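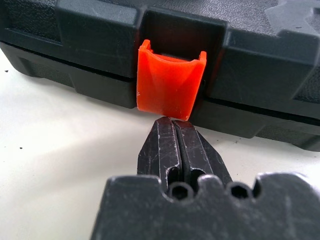 Sizwe Van Wyk
Senior Lecturer, Equipment Handling and Storage

Unit 2: Carrying Cases, Care and Closure

These notes accompany the February practical at the Oosthuizen building. Students are expected to have read them before the session and to bring a copy to the bench.

The department lends measuring instruments in molded plastic carrying cases. The case used for this unit is black with an orange latch on its front edge. The lower edge of the latch hangs over the seam between lid and base, and students should learn to find that seam by touch as well as by sight.

Opening

Set the case on a clear tabletop with the latch facing you. Place one hand on the lid. With the other, lift the latch from its lower rim. Do not use a screwdriver or a key. Raise the lid only when the latch is fully released.

Inspection

Light scratches and scuffs on the textured surface are acceptable and need not be reported. Cracks, a bent latch or a lid that does not meet the base must be entered on the loan sheet.

Closing

Lower the lid and check the seam along its full length before pressing the latch home. A case that resists has usually been packed wrongly. Open it and repack.

Assessment

The practical carries 80 marks. Written answers, of no more than 200 words each, go to Muthu Gounder by 4 p.m. on the closing day of the unit.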